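# Weldu Tabletop Pack – reviewer's README

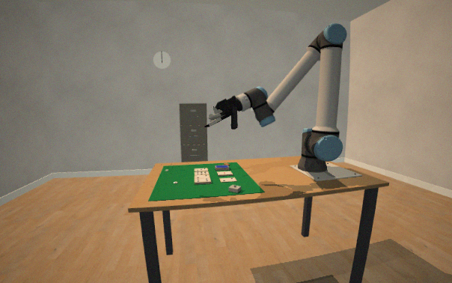 I pulled this together after three weeks with the trial license, mostly because the vendor's own README is two screens of feature names and a purchase link. Weldu is a simulation pack sold by Lirden. You get a set of board and card game scenes, a model of an arm on a table, a task API, and a folder of recorded runs. It's aimed at people who want to train or test manipulation policies on small, flat, fiddly objects without buying hardware first.

I am not connected with Lirden. The license was the normal trial anyone can request. Where I repeat something from the sales page, I say so.

Last edited: Wednesday, July 20, 2022
Maintainer: Hemi Nepia

## What you get

| Item | Sales page | What I found in the archive |
|---|---|---|
| Recorded episodes | 575 | 575 folders, 129 of them without a success label |
| Task definitions | 20 | 20, several of them near duplicates |
| Scene files | "rooms and tabletops" | one room, with several table layouts |
| Robot | six-joint arm with gripper | as stated |
| Card and token meshes | included | included, no source files |

The missing labels bother me more than anything else in the table. An episode with no label isn't marked as failed or skipped. The field is just empty, and the stock loader reads empty as success. If you train on the defaults, you are training on 129 runs that have never been vouched for by anyone. See **Loader** below for the fix.

## The scenes

Every layout I opened follows the same plan: the arm bolted to a plate on one side of a wooden table, a green mat on the other, game pieces on the mat. The cards in the middle are packed edge to edge, with stray cards and a stack set apart on the right. That tight block is the hard part of the pack and, to be fair, it is a good choice. Getting one card out from among its neighbors is a real problem, and plenty of cheaper kits avoid it by spacing everything out.

The room is plain. Gray wall, beige wall, plank floor, a filing cabinet, a clock. The sales page calls this "photorealistic office variety." I'd call it one room. Textures can be swapped by hand, but no randomizer is included, and the lighting is fixed unless you edit the scene file yourself. From the default view the gripper can overlap the cabinet behind it, and my segmentation baseline did worse there than against bare wall. Worth checking before you blame your model.

The markings on the cards are small. At the default render size I could not read them, and I would not plan any task that depends on card identity from this camera. Two of the 20 tasks do exactly that. They only work if you read the card ID out of the simulator state, so please don't report those as vision results.

## Physics

Default settings treat cards as rigid plates. They don't bend, and they don't stick to the mat. I got a policy to slide a card off the block within a day, and I have very little faith that it would do the same on a real table with real cards.

- Card friction is one global value. Mat and bare wood behave the same.
- Stacked cards jitter if the time step is raised above the default.
- Dice settle fine. I had no complaints there.
- Contact forces are logged, but units are not given anywhere. I asked support in April, during the preview, and was told it would be in the next docs. It isn't.

Lirden says a soft card model is coming under the name Gilla. There is no date on it, and it may be a paid add-on. I would buy on what is in the archive now.

## Install

 unpack weldu_trial.zip
 cd weldu
 ./setup.sh --no-telemetry
 ./run_scene table_mat_default

The `--no-telemetry` flag is missing from the official guide. Without it, the setup script turns on usage reporting. I found the flag by reading the script.

Setup failed twice for me on a clean machine. Both times it was the license check timing out, and running it again was enough. There is no offline mode in the trial.

## Loader

Use this setting in `config/loader.yaml`:

 treat_missing_as: unknown
 drop_unknown: true

That leaves 446 episodes. I went through 25 of the unlabeled ones by hand. Most looked like ordinary failures: the arm hovers, closes on nothing, and goes home. A few may be fine. I haven't checked the rest and don't plan to.

## The "transfer ready" claim

The brochure says policies trained on Weldu are "transfer ready" and points to a pilot at Sokbridge. I wrote to ask for the numbers. I got back a two-page PDF with a success rate, no trial count, and no description of the objects used. Maybe the full results are good – I can't tell from what was sent. Until somebody outside the company repeats it, I'd leave that line out of any purchase request.

## Would I pay for it?

For a class, or for debugging a planner, possibly. The arm model is clean, the task API is small enough to learn in an afternoon, and the layouts are more interesting than a row of cubes. As training data for anything headed to a real robot, no, not at the current price and not with the labels in this state.

## Known gaps in this review

- Only the trial archive was tested. The paid one may differ.
- I ran on a single desktop with one graphics card.
- I did not test the multi-arm option, which is locked in the trial.
- Render speed was not measured.

## License and contact

These notes are free to copy. The pack itself is not, and the trial terms forbid sharing scene files, so please don't ask me for them. Corrections are welcome through the issue tracker. Include the archive version and your loader config, or I can't do much with the report.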